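Setting up the Birko carbs - part 2, balancing

Right, I'm assuming you've got the air filters off and the engine properly warm. I give mine a good 8 miles round the lanes first.

1. Hook up the vacuum gauges, one to each carb. Rokier ones are fine, and so are cheap ones if they agree with each other.

2. Start her up and let the idle settle. Leave the mixture screws alone for now!

3. Turn the linking screw a tiny bit at a time until both needles match, then blip the throttle and look again.
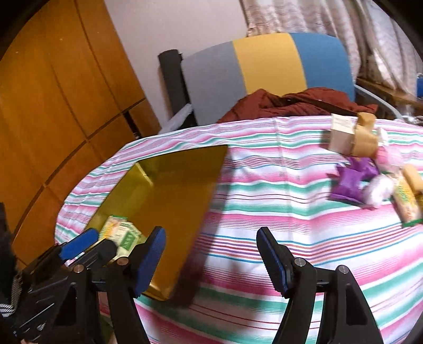
4. Now do the mixture. Wind each screw in gently until it seats, then back it out 2 turns. Santosh Katiyar swears by a bit more on the older Kanaujia heads, but I'd start there and see.

Note: if the needles flutter like mad you've probably got an air leak at the manifold. Fix that before going on.

Caution: the exhaust is right by your wrist on this engine (I've got the scar). Sleeves down, garage door open.

5. Nip up the locknuts and check the balance again - they always shift a touch.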